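Stiditz tests robot hands, arms, cameras and controllers for people who are about to buy them. We don't make any of these things and we don't sell them. Customers send us a shortlist, we put each item through the same set of jobs, and we write up what we found.

## What we do

Most of our work is comparing grippers. A customer may have two or three hands in mind for the same arm, and the data sheets all give payload and closing speed, measured in different ways. We mount each one on the same wrist, run it from the same controller and give it the same objects. The report lists every attempt, including the ones that were stopped early.

We also test:

- arms, mainly for repeatability and for how they behave near the end of their reach
- wrist and overhead cameras, under daylight and under ordinary ceiling lights
- controllers, including how long they take to recover after a stop
- whole humanoid robots, when the customer wants to know how the hand, arm and legs get on together

A standard gripper comparison is 60 attempts per object per hand. We settled on that number after our second year, when we had been using fewer and found that two hands would swap places if we ran the test again. It makes for a long day, but the results hold up.

## How we started

The company began in September with one bench, one second-hand arm and a contract from Trestero, who wanted a straight answer about which of two fingertip designs to put into production. The test took much longer than planned. Half of that time went on the mounting plates, which is why we now cut our own.

Trestero came back the next spring, and Mac Giolla followed with a set of controllers. Since then we have finished 169 comparisons. Some were done in an afternoon. The longest was a camera study that filled most of a winter and ended with the customer keeping the camera they already had.

## The rooms

We have a bench area for fixed arms and a few smaller rooms fitted out with household furniture. Bench results are useful, but a hand that does well on a clamped block can do badly with a thin handle that swings. Shelves set at different heights show up problems with wrist clearance that a flat table never will.

The object store holds 823 items, all weighed and labelled. There are tins, bottles, cloths, cutlery, bags, baskets and a lot of fruit in assorted shapes. Anything that gets crushed or split is replaced with the same item, and the old one is noted in the log.

## Handles and baskets

Basket work has become a regular request, mostly from firms looking at picking and carrying in shops and homes. The hand has to hold a narrow handle while the rest of the robot moves, and the controller has to cope with a load that hangs below the wrist. We score the grip on its own, then again with the robot standing at the shelves, then with items added.

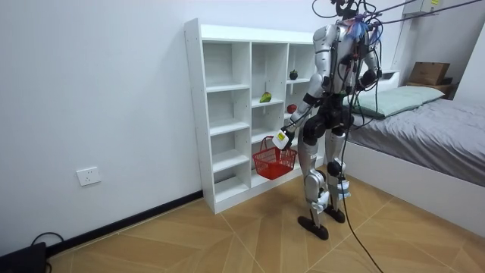 **Kedir Gebretsadik**

I run the humanoid tests and wrote most of this page. The red basket is the one we use for handle grips, and the fruit goes on shelves at different heights so that the arm doesn't get the same reach twice. Cables are left on for this kind of work. A tether changes how a robot balances, so our reports always say whether one was fitted.

Before Stiditz I worked on hand controllers at Drallis, where I spent a lot of time arguing about test results that couldn't be compared - different objects, different mounts, different people deciding what counted as a drop. Our rule here is that a drop is a drop, even if the robot catches the thing on its way down.

## Working with us

Send the make and model of each item, what you want it to do, and any objects it must handle. We reply with a test plan and a fixed price. You are welcome to come and watch, and most customers do for at least the first morning.

Reports go to the customer only. We keep the raw logs for 63 weeks in case you want to add another hand to the comparison later, and you can ask for them to be deleted sooner.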